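Stedora Casting-Meldungen, Datenkarte

Stand 30. März. Schnell runtergeschrieben, Korrekturen gern per Ticket.

Inhalt: Meldungen über Rollenbesetzungen in Film und Serie, deutschsprachig. 2000 Einträge, davon 322 reine Gerüchte (status = geruecht), der Rest bestätigt oder dementiert. Quelle: Mevonetti-Newsletter plus das alte Gelach-Archiv.
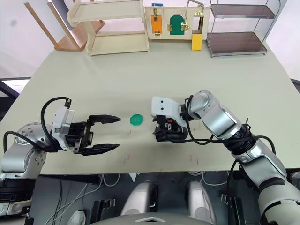 Felder: id, titel, produktion, rolle, rollentyp (haupt, neben, gast), status, meldedatum, text. Rolle bleibt oft leer, Figurennamen kommen meist erst später raus. Bitte nicht mit "unbekannt" auffüllen, leer heisst leer.

Zeichensatz UTF-8, Trenner Semikolon. Im Gelach-Teil stehen noch doppelte Anführungszeichen im Text, Parser entsprechend einstelen.

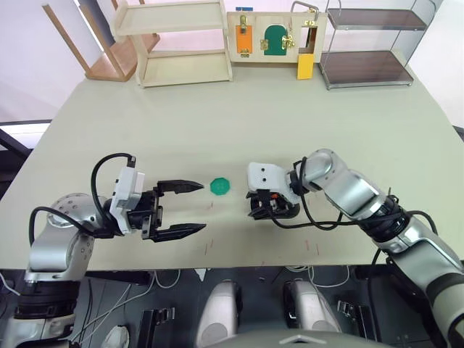 Dubletten: dieselbe Besetzung wird gern dreimal gemeldet, Gerücht, Bestätigung, Drehstart. Wir lassen alle drei drin und verknüpfen über produktion. Nebenrollen gehen dabei leicht unter, so wie das kleine grüne Achteck auf dem grossen Tisch im Bild, also beim Sampeln nach rollentyp gewichten. Umbesetzungen haben eine eigene id, kein Überschreiben.

Bekannte Lücken: Synchronrollen fehlen komplett. Bei 185 Einträgen ist das meldedatum nur aufs Jahr genau. November ist überrepräsentiert, da kam im Archiv viel auf einmal rein.

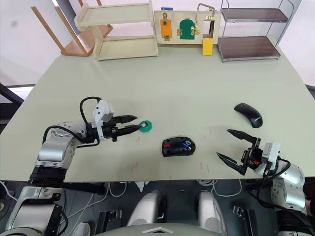
Munteanu schrieb dazu, dass dementierte Meldungen nicht einfach als falsch gelten dürften, manche Rolle sei später doch so besetzt worden. Stimmt. status bezieht sich immer nur auf den Tag der letzten Prüfung, nächste Version kriegt dafür ein eigens Feld.

Nutzung: intern und Lehre, Weitergabe der Volltexte nur nach Rückfrage.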